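Tondside Community Choir, minutes of the members' meeting, 8/17/24

Baldur Brøndum asked me to keep these short this time, so I'm going to try, but you know me! We got going a little late thanks to the elevator. Minutes from the last meeting were approved with one fix (it was the altos who wanted the fans, not the sopranos — sorry, altos).

Money first. We have $642 in the account after paying Kjærgaard for the piano tuning. The winter concert brought in $308 back in February and we'd all love to beat that. Baldur thinks we can if we stop giving away so many free tickets, and there was some grumbling from those of us with big families (me).

Then we had a long, happy argument about the Christmas program. Most people want the carols in English plus two Danish ones, and I'm still hoping for the lullaby. We vote at the next rehearsal, so please come with your mind made up!
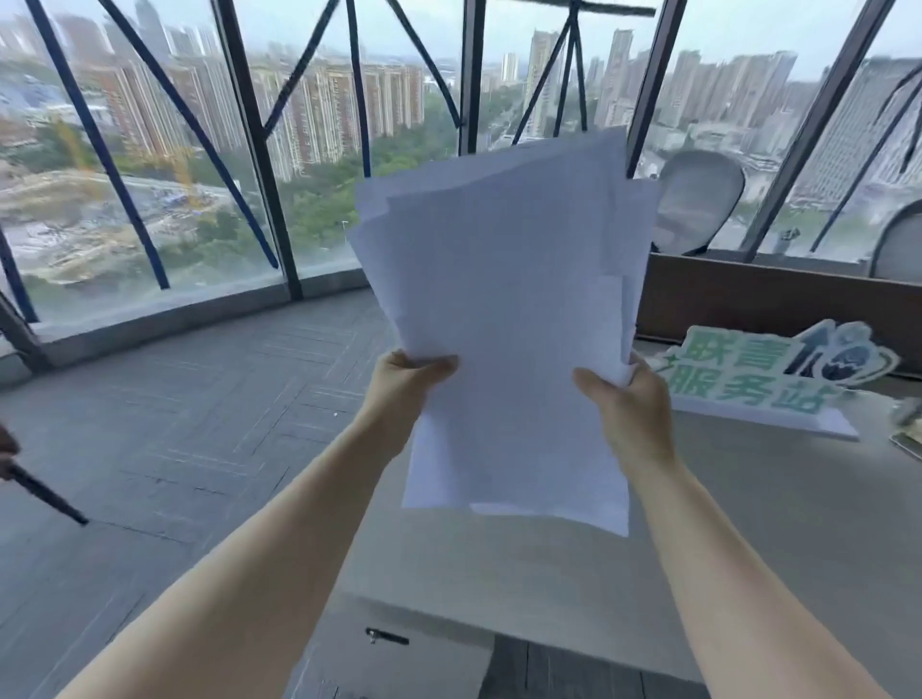

Paper by the windows, high above the street.

Flyers: Presico quoted us $241 for 1,000, folded. Zerkell was cheaper but can't fold, and I am not folding flyers at my kitchen table again. Agreed to go with Presico. Baldur will send them the text once we have a start time from the church.

Robes came up again. We didn't get anywhere, so it's back on the list for next time, along with parking and who's bringing the coffee urn. If you still have a key to the music cabinet, please bring it with you.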